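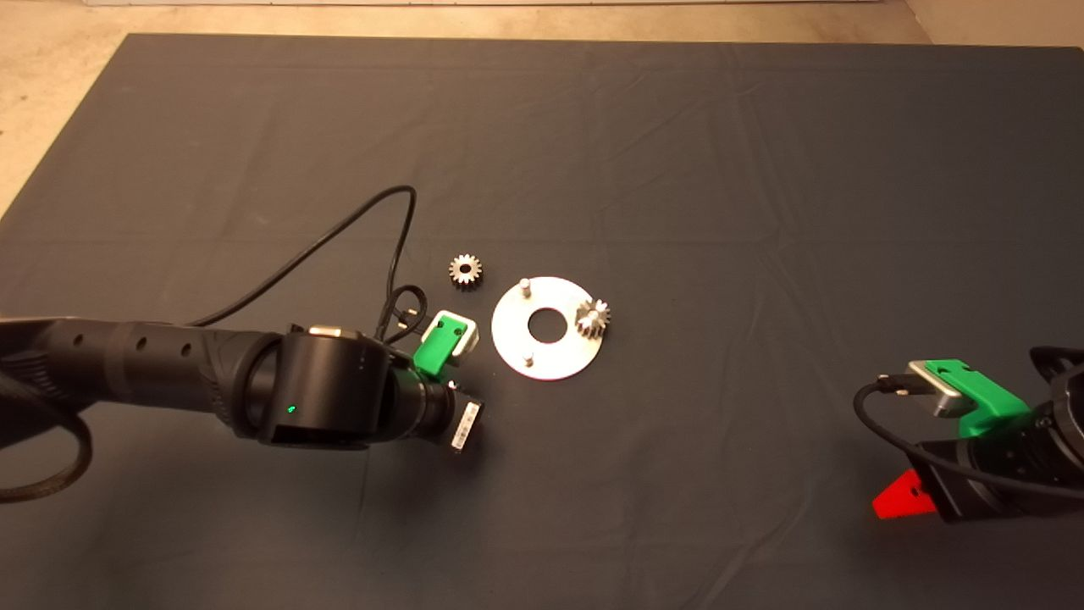 Afiq Lau wrote to ask whether the Morkix planner can be trusted with two arms in one small workspace, and whether the recovery feature justifies the license fee. Both questions are fair, and this review of Morkix release 3 is arranged to answer them.

The software was tested at the Truvham assembly laboratory during September. The task was a small gear assembly, in which spur gears are placed onto a round metal plate fitted with pins. Morkix supplied the perception module, the motion planner and the task editor. The low-level arm controllers were left as they were.

Installation took one morning. The calibration wizard is clear and gives its error for each camera in plain units. Its one serious weakness is that it does not warn the user when a wrist camera has moved after calibration. The laboratory now repeats the short check at the start of every session.
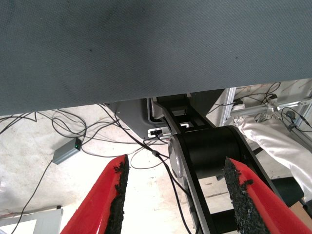

The motion planner is the strongest part of the package. It treats both arms as one problem and reserves space for each of them ahead of time. Over 711 planned motions, it stopped 3 times for a possible collision between the arms, and each stop was justified by the log. Planning times were steady. Cable routing is not modeled at all, and users must draw their own keep-out zones – a slow job in the present editor.

Perception is good but less even. The head view is used to find the plate, and the wrist view refines the position of each gear before a grasp. 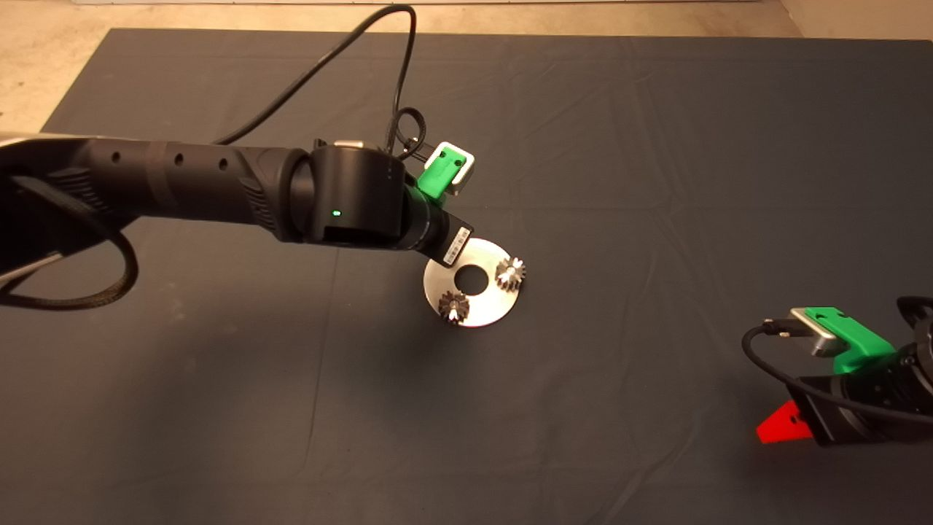
Head camera view: plate and two gears on the cloth, with an arm at either side.

Bright metal remains difficult. With default exposure, the module gave a usable gear position in 72 of 79 trials. Most of the failures came from glare, and the confidence score did not always fall when the position was wrong. Alcides Vasconcelos of the Sitompul office advised fixing the exposure by hand, and this removed the worst errors.

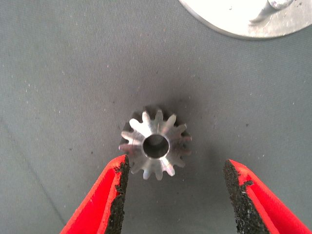
Wrist camera view: spur gear between the open fingers.

As for recovery, the feature works as the manual states. After a failed grasp, the arm retreats, looks again and makes a new plan. It cannot yet recover from a gear that is tilted on its pin, and the operator must then step in.

Morkix is recommended for laboratories that run two arms and have a staff member able to maintain the keep-out zones. Single-arm users will find little here to justify the fee. The Filludcombe site will keep its present planner until cable modeling is added.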